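Skiltow Student Robotics Club
Simulator Handbook, Section 4: Setting Up the Kitchen Bench Task
Revised September 7, 2023

4.1 Before you start

You will need a club laptop, the Molis simulator and a mouse with a working scroll wheel. A trackpad will do the job in the same sense that a spoon will dig a swimming pool.

Sections 1 to 3 cover installing Molis and making your team folder. If you skipped them, go back now. The rest of us will wait.

4.2 Loading the bench

1. Open Molis and choose your team folder from the list. Yours, please. Team Cusi lost most of July's work to a helpful stranger.
2. Select Benches, then Kitchen, then Load.
3. Wait for the bricks on the back wall to appear. They load last. Clicking while you wait adds each click to a queue, and Molis will honour every one of them later.
4. Check that the status bar reads READY. If it reads NEARLY, it means it.

4.3 Setting the start pose

Every run begins with the arm over the table and nothing in the gripper. The judges at the Clurnurton meet load your file themselves, so whatever pose you save is the pose you get.

5. Open the Pose panel and press Home.
6. Set the gripper opening to 79. The scale runs from closed at zero to as wide as it goes at 100.
7. Use the height slider to lift the fingertips clear of the mat. Start at 200 and adjust from there.
8. Rotate the view until you can see both fingertips and the front of the cream appliance. Compare your screen with Figure 4.
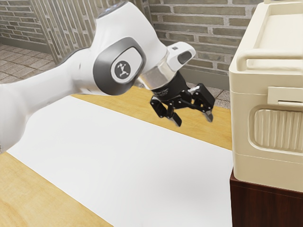
Figure 4. Start pose on the Kitchen bench: gripper open and empty above the table.

9. Press Save Pose. Press it once. Pressing it again saves a second pose with the same name, and Molis picks whichever it fancies.

Note: The right fingertip can look much closer to the appliance than it is, as the appliance sits farther forward. Swing the view around before you move anything sideways. Judging distance from a single angle is how Team Cusi met the handle bar.

Caution: Do not drag the arm with the mouse while a run is in progress. The simulator allows it. The scoring does not, and your run goes down as a zero.

4.4 Your first test run

10. Set the speed to 40 per cent. You may raise it after three clean runs in a row.
11. Press Run and keep the pointer near Stop.
12. When the run ends, write the result in your team log, including the embarrassing ones. Marks are given for the log and there are none for looking good in it.

4.5 If something goes wrong

Arm won't move: check that you are not still in the Pose panel. You are probably still in the Pose panel.

Bench loads without colour: close Molis, reopen it and repeat from step 2.

Error 16: your file name has a space in it. Rename the file and load it again.

Anything else: save a copy of the log, note the step number and bring both to the next club meeting. "It broke" is not a step number.

Continue to Section 5, Writing Your First Grasp Program.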